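# Why Does Marble Have Squiggles?

Somewhere near you there is probably a piece of marble. It might be a bank floor, a fancy bathroom, or the step of a museum where you were told to stop jumping off the step. If you look at it closely you'll see gray lines wandering all over it, as if somebody had tried to draw a map of rivers while riding a bus.

Those lines are called veins. They don't have blood in them. (Sorry.)

## First, some dead sea creatures

Marble starts out as a different rock called limestone, and a lot of limestone starts out as shells. Millions of years ago, small animals lived in warm, shallow seas, did whatever small animals do all day, and died. Their shells sank to the bottom and broke into bits. More shells landed on top of those. This went on for a very long time and would have been extremely boring to watch.

The pile got heavy. The bits at the bottom were squashed and glued together until they were rock. You can sometimes find whole fossils in limestone, which is handy if you like fossils and don't mind kneeling in mud.

## Then, the squashing

Now and then a piece of the Earth's crust pushes into another piece. It does this at about the speed your fingernails grow, so don't wait up. Limestone caught in the middle gets buried deep and cooked. It doesn't melt. It gets so hot, and is squeezed so hard, that the tiny crystals inside it grow into new ones that lock together like puzzle pieces.

A rock that has been changed this way is called *metamorphic*. Say it at dinner and see what happens.

Pure limestone turns into pure white marble. But hardly any limestone is pure, because the sea floor was never very tidy. Mud, clay and sand got in with the shells. When the rock was squeezed, the dirty layers were bent and smeared into streaks, and other minerals crept in along the cracks. Those are your squiggles. A perfect white slab with gray veins is, when you get down to it, a clean slab with some dirt in it, and people pay extra.

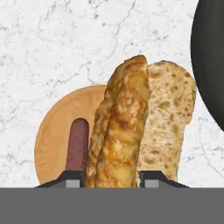
*White marble with thin gray veins. Some patches have lots, and some have hardly any.*

## What the colors mean

- **Gray or black** often comes from carbon, the same stuff that's in pencil lead.
- **Red, pink or yellow** usually means iron, which is also what makes rust.
- **Green** can come from a mineral called serpentine. It's named after snakes, but it doesn't bite.

## Getting it out of the ground

Marble is dug out of big holes called quarries. The one at Skoswood is shaped like a giant's staircase, with 14 steps. Workers there slice blocks loose using a long wire studded with tiny diamonds -- and no, you can't have one. Alfie Rudd, who drives the loader, says that one block he moved last September weighed 2,620 pounds, and that was a small one they were going to use for a bench.

## Try it yourself

You need a grown-up, a scrap of marble (ask at a place that sells countertops) and a little vinegar. Put 2 drops of vinegar on the stone and look closely. You may see very small bubbles. The acid in the vinegar is eating the stone and letting out carbon dioxide, the same gas that's in soda.

Wipe it off and you might find a dull spot that wasn't there before. It won't scrub away. So use the scrap -- *not* the kitchen counter.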